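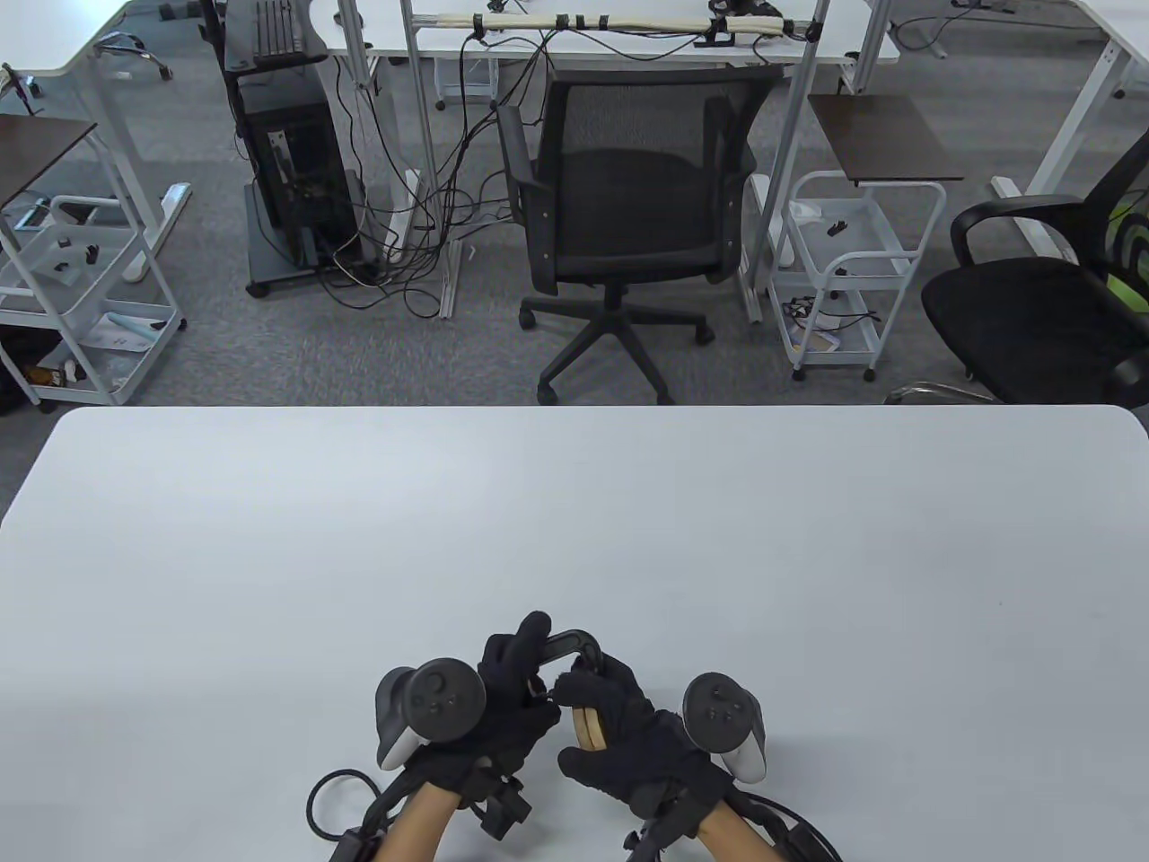
4.2 Channel choice and repeat contact

We examined how members of a mid-sized credit union reach support staff, and how often a first contact leads to a second one on the same matter. The data come from the contact log of Nedport Credit Union and cover 1,541 contacts made through four channels: the phone line, secure message inside online banking, the public web form, and the branch counter. Chat was introduced after the log was closed and is not considered.

Each contact was assigned one topic code by the first author. A random subset of 500 was coded again by a second reader who did not see the original codes. Disagreements were mostly between "card declined" and "card blocked," which members tend to use for the same event. The two codes were merged before analysis.

A contact was counted as a repeat if the same member returned with the same topic code within 8 days, through any channel. The window was set before the log was opened. Contacts made while a call was on hold or after a dropped line were joined to the original call.

Repeat contact was most common after use of the public web form. The form does not identify the member, so staff cannot discuss an account in the reply and must ask the sender to call or sign in. Secure message carries no such limit, but it can only be reached after login, and members who are locked out of online banking have no access to it. Lockout was a frequent topic on the phone line in the evening, shortly after the branches close.
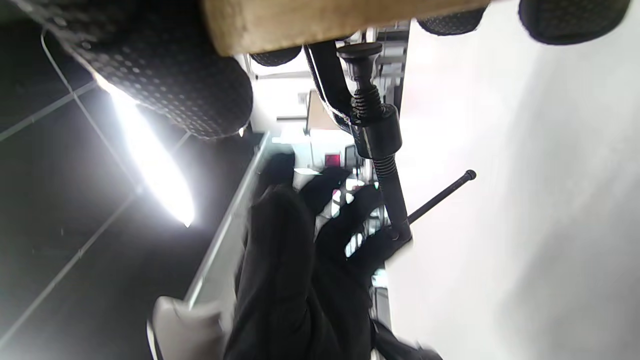 Kristine Ambrosio objected, on reading a draft of this section, that a second contact should not be treated as a failure of the first, as some members call back only to confirm that a transfer has posted. We accept the point in part. Confirmation calls were given their own topic code and are left out of the repeat rate, although a member who mixes a confirmation with a new complaint is still counted.

Routing rules differed between channels during the study period. Phone calls passed through the Udidus menu, which offers lost cards as the first option and loan questions as the last. Secure messages went to a shared inbox and were answered in order of arrival, without regard to topic. A message reporting a lost card could therefore wait behind address changes and statement requests. In July the inbox was split into 2 queues, one for card and fraud matters and one for everything else. Contacts from before and after the split are reported separately.
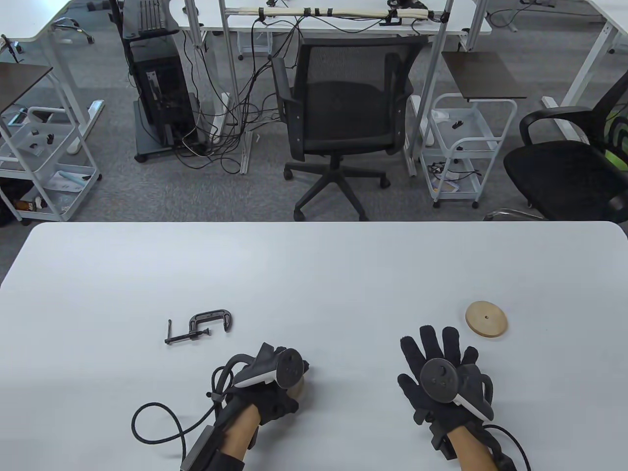 Figure 3. Tabletop with gloved hands, C-clamp and wooden disc.

The split shortened the wait for card matters, while the wait for general matters grew slightly. We did not have staffing records for the same period and cannot separate the effect of the new queues from that of changes in shift length. Member age and account type were also removed from the log before it was released to us, so no breakdown by either is given.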